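Search the club guide Go

Section 4 – Thread hand-over, two grippers

For Pirgate club teams. Read section 3 first if you havent paired the grippers.

1. Clear a space on the table. Both people on the same side or at a corner, whichever suits.
2. Cut the thread to 80 mm. Longer and it curls.
3. First gripper – close slowly on one end. Tips only, not further back in the jaws.
4. Second gripper – come in pointing down towards the first. Take the free end at the lower point of the tip.
5. Hold still. Thread straight between the tips before anyone logs a go.

Caution: keep fingers out of the jaws while the other person is closing. Say "closing" out loud.
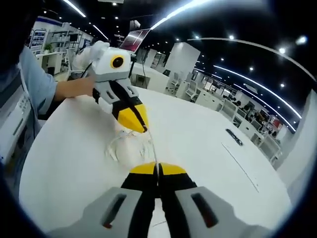

Fig. 4 – Clear thread held between the two yellow tips.

6. Open the first gripper, second one keeps hold. Move off, then stop.
7. Write the go on the Lidis sheet, drops included. Drops count.

Note: thread is hard to see on a white table. Get your head down low and look accross it.

Note: if it slips twice running, wipe the tips and start again from step 3. Still slipping – see Donnie Yule, he has the spare tips.

Rev. 2, 2021-07-03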